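News from the Ototen planner

In May we released a new version of Ototen, the motion planner which our team at Hidport uses for all table tasks. The biggest change is in how the planner receives object positions. Before, it waited for one complete list from the perception module. Now it accepts each object separately, with its own confidence value, and it can start planning when the first good one arrives.

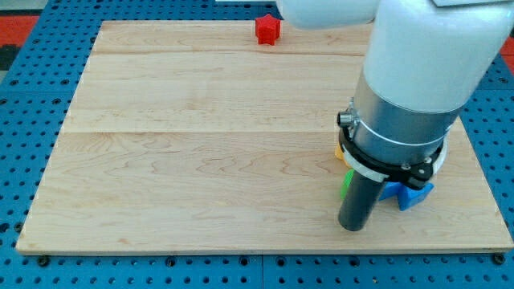
Pose estimation under occlusion is still our weakest point. The Addo module gives a stable result when a block has free space on every side, as the red star near the back of the board has. The blue, green and yellow blocks are more difficult - the collar and the finger hide large parts of them from this side. For such cases Addo now keeps the last good pose for 500 milliseconds and then lowers its confidence step by step.

The log viewer can also replay up to 100 plans in a row. Ticket 2346, about the wrong time stamps after a restart, is closed. Users at Truletlow should update both packages together, because the message format is different. We answer questions every Thursday in the usual channel.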